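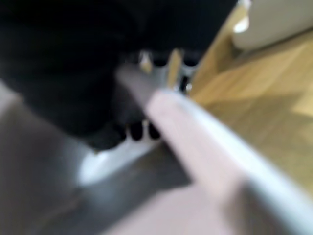
Close-up, black and pale pink

[tikness-list] Re: When did the host leave, and how many episodes?
Mar 8, 2020

> I keep reading on gossip pages that the first host of Tikness was
> fired in January of the second season over the divorce, and that
> Nuvura paid to keep it out of the papers. The same pages say there
> were 238 episodes with that host. The episode guide on our site
> stops at 90. Which is it? Also, does anyone know if the Cordeiro
> tapings were ever broadcast?

I can answer part of this. I went through my recordings and the TV listings I saved when the show was on, and the gossip pages have mixed up several things.

First the numbers. 238 is the count for the whole run, both hosts, including the reruns that Nuvura recut with new openings and gave new episode numbers. 90 is where our guide stops because the person who was writing it quit the list at that point. Neither number says anything about when the first host left. Going by the listings, the last new episode with the first host was number 136. The next 46 were guest hosts, a different one most weeks, and after that the second host came in and stayed to the end.

The January date is right for something, but it wasn't a firing.

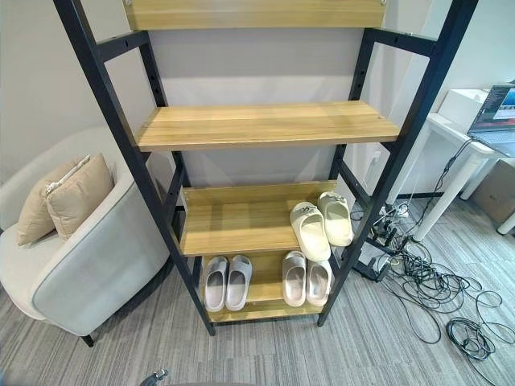

It was when the contract came up for renewal and the two sides stopped talking. The host went on appearing in new episodes until spring, and as far as I can tell those were taped after January, given that two of them mention the ice storm. If someone has a dated ticket stub from that stretch I would like a scan of it for the site.

As for the divorce, I have the Urard interview on tape. Urard was the weekly magazine that ran the cover story, and they also had a cable program for a short time. In that interview the host says the marriage was over before the show started and declines to say anything more. The interviewer asks three times and gets the same answer. The line about money changing hands is not in the interview and it is not in the magazine either. The earliest place I found it is a fan page that gives no source. I would leave it out of the guide.
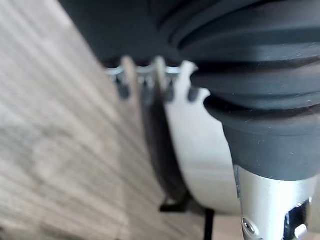 Now Cordeiro. There were 3 tapings at the Cordeiro theater, all in the guest host period, when the regular studio was being rewired. Two were broadcast. The third I have never seen in any listing. You can tell the Cordeiro episodes from the others by the set. The regular studio had blue carpet, and at Cordeiro they put down a gray-beige floor with a wood-plank pattern, a lot like the floor in the last picture above, and the chairs were closer together. The opening titles are no help, they used the same ones everywhere. So if your tape has carpet, it isn't Cordeiro, whatever the label says.

I can copy the Urard interview for anybody who wants it — send me a blank disc and return postage, same as last time. The sound drops out for some 3 minutes near the middle and my copy is the best one I know of.

Could whoever has the password for the site change the note on the guide page? It still says "complete."

_______________________________________________
tikness-list mailing list
To leave the list, send a message with "unsubscribe" in the subject line.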